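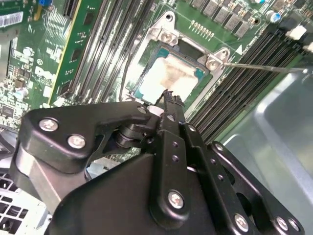
19 Aug 2022

So the sauce is finally in jars! I've been promising this post since before the chillies went in, and a few of you have been very patient (and one of you has been very rude, hi Dad), so let me get it all down while the kitchen still smells of vinegar.

Some background for anyone new. Two summers ago Banafsheh Ahmadpour, who lives over the back fence from me in Unadstead, handed me a jar of eggplant torshi and told me not to open it for a month. I lasted nine days. It was sharp and garlicky and a bit harsh, and I loved it, and when I confessed she said of course it was harsh, you goose, you opened it after nine days. I waited properly on the second jar and it was a completely different thing. Soft, dark, almost sweet, with this lovely slow warmth from the nigella seeds. I ate it with cold lamb and with scrambled eggs and, one bad night, with a spoon over the sink.

I've wanted to make a chilli relish along the same lines ever since. Torshi flavours, but spreadable, something you could put on a cheese toastie without chunks of cauliflower rolling off onto the floor.

**What went wrong first**

Batch one was too wet. I'd roasted the eggplants and thrown them straight into the pot without draining them, and no amount of simmering fixed it, it just went brown and sad. Batch two was better but I used the cheap white vinegar, and it tasted like cleaning day. I gave a jar to my brother-in-law and he told me it was "very tangy", then left it at our place.

For batch three I went to Shojaei, the little grocer next to the tyre place, and asked Nima Kordestani behind the counter what he'd use. He didn't even pause, just walked me down to the end of the second aisle and put a bottle of grape vinegar in my basket, then dried mint, then golpar (it's ground Persian hogweed, slightly bitter and citrusy, and it makes your whole pantry smell interesting). I'd been leaving golpar out because I couldn't find it at the supermarket. What a mistake! It's the flavour I'd been missing the entire time.

**The version I'm happy with**

This makes 12 small jars, with a bit left over for the cook.

- 2 kg eggplants, the long skinny ones if you can get them
- 12 long red chillies, half of them seeded
- a full head of garlic, peeled
- 3 carrots, grated fine
- 750 ml grape vinegar
- a big tablespoon of golpar
- a tablespoon of nigella seeds
- a tablespoon of dried mint
- salt, more than you'd think

Roast the eggplants whole until they collapse. Let them cool, peel them, and leave the flesh in a colander overnight with a plate on top. I got a full mug of brown liquid out of mine, so please don't skip it.

Next day, blitz the chillies and garlic, but stop while there's still some texture. Chop the eggplant by hand. Everything goes into a wide pot with the vinegar and carrots and simmers very gently until a spoon dragged across the bottom leaves a track for a second or two. Spices and salt go in at the end. Hot jars, hot relish, lids on.

Mine live in the fridge. I know plenty of people keep torshi in a cupboard for years, and Banafsheh has one at the back of hers that's older than her son, but I haven't tested the acidity of my recipe and I'm not brave enough to tell you to do the same.

Then you wait. Three weeks at the very least. I'm setting aside four jars to open in September and I've put tape over the lids, which my husband finds hilarious.

**On jars**

I've tried a few. Grollen jars have the nicer shape and a wide mouth, so you can get a proper spoon in, but the lids are a pain to replace. Valex ones are plain as anything and stack beautifully, and I can do the labels straight on the glass with a paint pen. I used Valex for this lot and kept the Grollen ones for presents.

**And a little brag**

The blog had 2,139 visits last month, nearly all of them to the green tomato chutney post. I have no idea who you all are or why so many of you have green tomatoes in the middle of winter (the northern hemisphere, I suppose?), but welcome! A few people asked whether the chutney works with apple cider vinegar. It does. Cut the sugar back by a couple of spoonfuls and taste as you go.

Next up I want to have a crack at lime pickle, the oily kind that stains everything it touches. Our tree is dropping fruit faster than I can give it away. If you've got a family recipe you're willing to share, pop it in the comments, and please tell me whether you salt the limes whole or cut, because Mum and my aunt have been arguing over it since Christmas and I need numbers on my side.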